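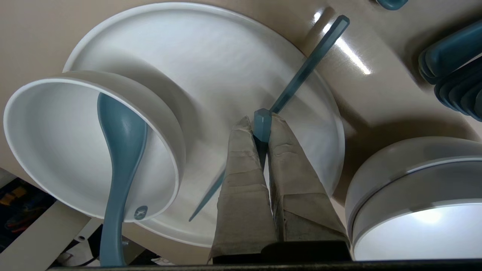
I bought the Grirwood countertop dish rack after 2 months of reading glowing write-ups, and I don't share the glow. The maker claims it holds dishes for a family. A big round plate with a raised rim, a deep white bowl and a ladle are an ordinary supper's worth, and with pieces that size the slots fill up fast. The plates lean, too.

It cost me $76 at Lolar in Pennington. The tray is supposed to drain into the sink, but mine holds a puddle at the back until I tip it. The feet slide on a damp counter.

Good points: no rust so far, and the cutlery cup comes off. I'd wait for a sale.

January 2025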